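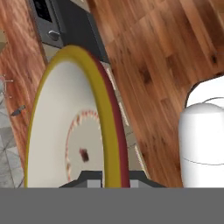

The plate with the yellow rim and the little red and white ring.

So I finally gave in and bought the Urio dish rack, the two-tier one, after my old wire thing rusted through in March. I've had it long enough now to have opinions!

First, the size. It's bigger than it looks online. Measure your counter, then measure it again. Mine fits next to the sink with maybe a finger of space to spare, and my friend Neema had to send hers back (she has one of those tiny corner sinks, poor thing).

Putting it together took me one cup of tea. There are 3 kinds of screws and the leaflet calls two of them by the same letter, so lay everything out before you start. I put the top shelf on backward and had to undo the whole lot.

Now the good stuff. Dinner plates stand up nicely in the bottom tier and don't lean on each other, even the heavy ones. Bowls are so-so – the deep ones tip forward and hold a puddle. The cup hooks are great and I use them every single morning.

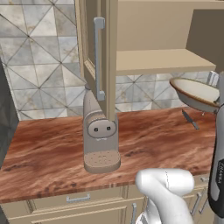 The drain tray is where I'd take points off. It's meant to tilt toward the sink, but the slope is so slight that the water just sits at the back and thinks about it. I stuck a folded bit of cardboard under the rear feet and that did the trick until the cardboard went soggy. Now I use two rubber doorstops. Not pretty!

I did look at the Mallov before buying. It's cheaper and comes in more colors, but the one at Yasir's place wobbles whenever you pull a pan out, and I break enough dishes already. The Urio hasn't budged once.

Cleaning is easy enough, the tray lifts out and goes under the tap. The silverware cup has a seam at the bottom that collects gunk, so keep an old toothbrush handy.

Would I buy it again? Yes, probably, but I'd wait for a sale. Four stars from me, and it'd be five with a steeper tray.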